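4.2 The open day as an uncontrolled trial

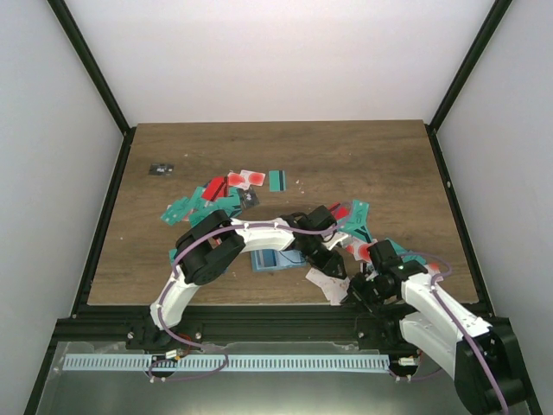
Most of what we know about how the Orkar cell behaves in front of strangers comes from one open day in February, when 646 visitors filed past it in groups whose size we had planned and they had not. The protocol called for quiet. We got school parties.

Figure 4. The two-arm cell at the open day, with the card pile beneath the arms.

The task was card sorting, chosen on the theory that a flat card is easy to recognize and dull to watch. Only the first half held up. Visitors picked favorites between the arms within minutes, and several groups cheered for the left one, a condition absent from our earlier runs (Section 3). We shuffled the pile by hand every 40 minutes, which drew more questions than the robots did.

We logged 2 operator stops. One followed a grasp on two overlapping cards; the other followed a visitor asking what the red button was for, and finding out. Both are kept in the totals. The Zevance planner was left at its laboratory settings, a decision we would defend more warmly had we made it on purpose.

Exit comments were short. The most common was that the arms were slow. We agree, and return to the matter in Section 5.

Print this article | E-mail this article

Related items
Cao: gripping thin stock
Jitier workshop notes
Open day visitor survey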